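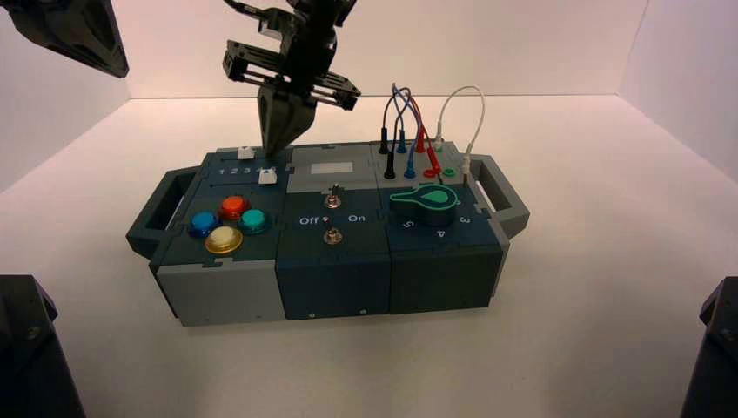 Vilja Suominen wrote in to ask why anyone past the age of four would want a box of switches on the coffee table, and I have been smiling over her letter ever since, as it's such a fair question and I still don't have a short reply for her! The long one is that I love things that click. I always have. My grandmother's radio had a row of push keys across the front, and I'm told I wore the lettering off two of them before I started school.

So welcome to the February page of the gallery, which is given over to busy boards, and to one board in particular. I know some of you come for the dollhouses and the tin boats (they'll be back next month, I promise), but the switch people have been very patient with me, and their turn has come.

**The whole board.** Three blocks side by side, in a dark slate-teal and a light gray, with a handle at each end so that it looks for all the world like a little carrying case. I'm terribly fond of anything with handles. My own first board had none, and I used to lug it up the stairs against my chest like a sleeping cat.

**The buttons.** Blue, red, teal-green and a pale creamy yellow with a gold-colored rim, and it's the yellow one I'd save from a fire. They're the round arcade kind. Ewurabena Ametepe used buttons like these on the board she made for her nephews, and she tells me they were still being fought over at bedtime.

**The slider.** White knobs, and a track numbered 1 2 3 4. Numbers on a slider please me more than they should. You can play "meet me at three" with a small child for a whole rainy afternoon, and I have done so, and I'd do it again.

**The toggle.** A silver metal switch with a short lever, and the words Off and On printed in white. If you've only ever had plastic rockers at home, do try a metal toggle sometime. Toivo Hyvönen keeps a loose one in his coat pocket and clicks it at bus stops, which I gather has started several conversations and ended a few more.

For those making a board of their own, my best advice is to lay everything out on paper first and leave it there overnight. I didn't, the first time, and I had to drill again on the other side. Leave more room between the parts than you think you need, as grown-up fingers will want a turn too. A board of 30 parts sounds grand, but mine with a handful gets far more use.

Siiri Rissanen has asked for a page on latches and bolts, and I'm gathering those now. If you have a good one, send it along with a line or two about where it lives and who plays with it. Letters are read in the evening, with tea, and I do get to all of them in the end.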